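Last updated: May

Papering the back bedroom

I put off wallpapering the small back bedroom for most of a year. When we moved to Durnosside the room had woodchip paper with four coats of paint over it, and I used it for storing boxes. This spring I finally emptied it and did the job over two weekends. I'm writing down how it went because I had trouble finding anything useful from people who had done it once and weren't selling paste.

Getting the old paper off took longer than everything else put together. I rented a steamer from the hardware store for a day and that wasn't enough, so I paid for a second day. The trick with painted woodchip is to score it all over first so the steam can get behind it. I didn't score it enough on the first wall and ended up going back over it. On the wall with the window I scored it properly and the strips came off in pieces as wide as my hand.

Under the paper the plaster was mostly sound. There was a crack running up from the door frame and a soft patch under the window. I filled both, sanded them the next day, and filled the crack again because it had sunk. Then I washed the walls down with warm water and a sponge to get rid of the old paste. If you leave it on, it lifts when the new paste goes on top, and you get little brown lines near the seams.

After that the walls need size, or a thin coat of watered-down paste, which did fine for me. I left it overnight.

Choosing the paper was the part I argued with myself about. I had been looking at plain stripes from Flara, which are cheap and easy to match. Then I got samples from Lulari and Paucar and taped them up next to the window for a week. The Paucar one was a large floral, and I would never have picked it from a screen. On the wall it looked good at every time of day except about an hour in the late afternoon, when it went a bit yellow. I bought the Paucar.

A big pattern costs more than the price on the roll. The repeat on mine was long, and every drop has to start at the right point for the flowers to meet up. That means a lot of offcuts. I did the math for a plain paper first and came out one roll under what I needed. Check that all your rolls have the same batch number. Mine were all 3007, and I wrote that inside the closet door in pencil in case I ever need to find another one.

For hanging, start with a plumb line and ignore the corner. The corners in this house are not straight and I doubt they ever were. I marked a vertical line 19 inches out from the corner by the door, hung the first drop to it, and worked away from there. Anything crooked gets lost in the corner, where you should overlap the two pieces a little and cut through both with a new blade. Change blades often. I thought I was being wasteful until I tore a drop at the ceiling with a blade that had seemed sharp enough.

The other thing I'd pass on is to decide where the big flowers land before you cut anything. I held the roll up and moved it until a full bloom sat in the middle of the wall facing the door. If you just start at the ceiling, you can end up with half a flower running along the baseboard for the length of the room. Mine still has some odd halves over the window, but the curtain rod covers most of them.

Paste-the-wall paper is easier than the kind you soak, and I'd choose it again. You roll the paste on, hang the dry paper straight off the roll, and push it flat with a brush. I kept a damp cloth in my back pocket for the seams. Two of them opened up slightly after a few days, and I put them down with seam adhesive and a small roller.

I left the ceiling white and painted the trim a warm gray. I had planned on green trim to go with the leaves, but with a pattern that size the room had plenty going on. The curtains are plain linen and the bedspread is plain too. I moved one lamp in and left the overhead light alone, although the shade will have to go at some point.

The leftover paper went into drawers. I lined the dresser and the bottom of the closet, and there's still enough to cover a few notebooks. I kept one full drop rolled up in the attic for repairs.
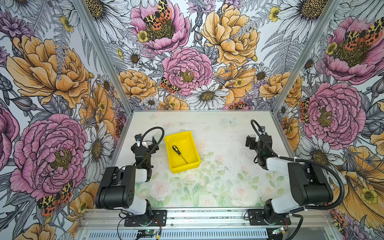 Next is the hallway, which has the same woodchip and a stairwell on top of that. I need to borrow a proper ladder first, and I'm going to rent the steamer for three days this time.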